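Interim Progress Report to the Flunard Fund
Project: Two-Arm Drink Preparation Station, Tumitholm Shared Workshop
Submitted by: Sarita Singhal, project lead
Date: 2021-03-13

Work completed

The second arm has been mounted and wired, and both arms now run from a single control computer. The base plates supplied by Barros arrived with the wrong hole spacing and were redrilled in the workshop at no charge to the grant. Cable routing was revised after a connector pulled loose during a wrist rotation. A coiled cable is now used on the left arm.

The work surface has been marked off in blue tape so that items can be returned to the same grid squares between runs. Members resetting the station have been asked to leave the tape in place -- replacing one strip means checking every stored position again.

Trials

The team logged 52 trial runs in this period, of which 43 were finished without a member stepping in. The remaining 9 were stopped by hand, most of them while a cup was being turned. Ice continues to be the hardest item to handle, and gripping force is still set separately for each container.

Spending

Spending is within the approved budget. The Prekero power supply cost more than planned, and the difference was met from the allowance for spare parts. No change to the total award is requested.

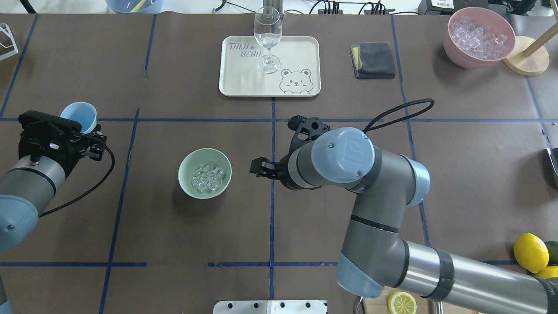
Tumitholm Shared Workshop -- Home Robotics Group

The current layout keeps the wine glass on a tray at the far side of the table, with the bowls of ice and the fruit within the working area. The left gripper handles the cup and the right arm works from the opposite side. Both arms can reach the middle of the table, so a software limit now prevents them from entering the same grid square together.

Next period

The group will complete the pouring sequence and repeat the trials with 2 additional cup sizes. A written setup guide will be delivered with the final report in August.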